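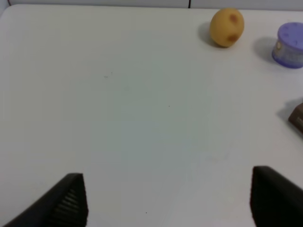 Mabli Phillips: Die Demos aus Erkberg brechen wieder vor dem Greifen ab, von 400 sind 200 unbrauchbar. Bitte prüfen.

Matěj Baláž: Geprüft. Flivura beendet die Aufnahme nach 2 Sekunden Stillstand. Wer nachdenkt, verliert.
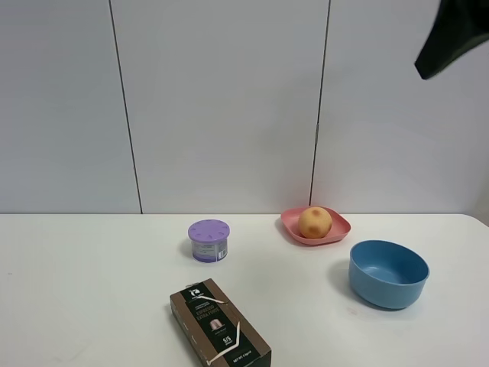 Seitenkamera: Dose, Teller, Schale, Kaffeekarton

Timeout abgeschaltet, Zeitstempel passen.
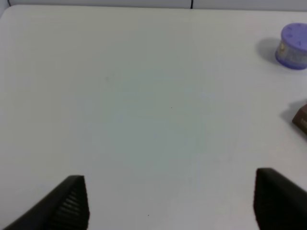 Handgelenkkamera, Greifer offen

Mabli Phillips: Und das Label «gegriffen»? 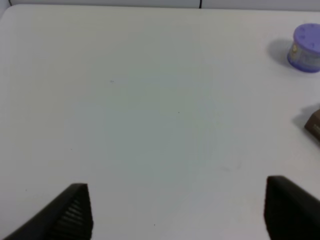

Handgelenkkamera, Greifer leer

Matěj Baláž: Optimistisch. Ticket bleibt offen.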